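Search the notebook
Enter keywords Go

Plesengate notebook, October
Entry by Florencia Olivares. Present: Facundo Valdebenito, Baoshan Xia.

Subject: unplanned arm drop during the folding table task.

The task was run in the usual order: stand, approach, lower both arms to the table, hold for the operator. At 10:40 the left arm lost holding torque and dropped onto the tabletop. The right arm stayed in position. Baoshan pressed the stop at once. No person was touched. The table shifted toward the operator and was pushed back by hand.

The controller log gives fault code 111 on the left shoulder, followed by a communication timeout 191 ms long. The permitted limit is 50 ms. The drive is set to release when the limit is passed, and it did so. The software therefore behaved as configured. Whether that configuration is acceptable with a person across the table is a separate question, and I have put it to Gervasio Troncoso in writing.
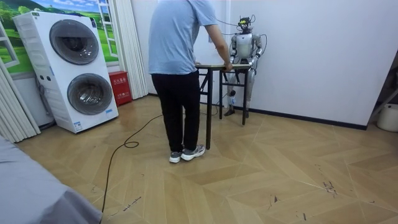

Humanoid at the folding table, operator opposite, both arms lowered. Note cable on floor.

After power-down we checked the wiring from the shoulder inward. The connector at the left shoulder was seated, but its locking tab was cracked. With the arm moved slowly by hand, the signal dropped out twice near the bent elbow position. Facundo replaced the connector with one from the Garrido kit and repeated the movement. No further dropouts — though a short bench check is not proof.

The floor cable is a second matter. It lies in a loop where the operator stands, and a foot caught in it could pull on the robot or bring the operator down. It did not cause this fault as far as we can tell. It is to be rerouted along the wall before the next run.

Until further notice:
Operators keep their hands off the tabletop while the arms are powered.
A second person holds the stop for the whole run.
The release setting is not to be changed without Gervasio's signature.

Cycle counter at the time of the fault: 1,643. The previous shoulder connector was changed at 2,229 cycles, so this one failed earlier. Valentina Maldonado is asking Warkberg whether the part was altered. The old connector is bagged and in the second drawer.

Open: repeat the hold test with the new connector, table removed, arms over foam.

F.O.

2 comments
0 shares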